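# Tube handling budget notes (Mundwood bench)

Last touched 3/29/23

Hello, and thanks for stopping by! This folder holds our shopping plan for the tube handling work at Mundwood, along with the reasoning behind it, such as it is. If you're at the Sidivport site and hoping to set up a bench like ours, please copy anything you like (and tell us where we got it wrong).

## What we plan to buy

| Item | Qty | Budget |
|---|---|---|
| Trelter hand-held grippers | 2 | $4,000 |
| Spare jaw covers and links | 1 lot | $3,000 |
| Screw-cap tubes | 50 | out of supplies |

The gripper line is the total for the pair, with cables. We went back and forth on buying only one, and I argued for one myself for a good while, but racking tubes is so often a two-handed job that a single gripper would have left us waiting on a second order anyway.

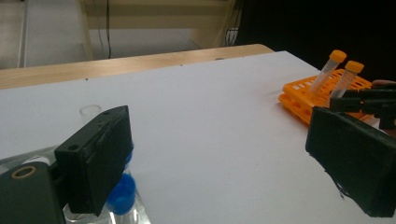 The spares line is the one people question, and I do understand why! It looks large next to the grippers themselves. Jaw covers wear out, though, and small orders cost a lot in shipping, so we'd like to order once and keep a drawer full. Sönmez quoted us for the covers and Trelter for the links. Both quotes are good through May.

## Not in the budget

- Racks and tube holders (we already have these)
- Table space
- Staff time for training, which comes out of a different pot

## Files

- `budget.csv`: the table above, with order codes
- `quotes/`: both quotes, as received
- `wishlist.md`: everything we'd love and can't afford this year

Prices are in US dollars, before tax. If you change a number in `budget.csv`, please change it in the table too.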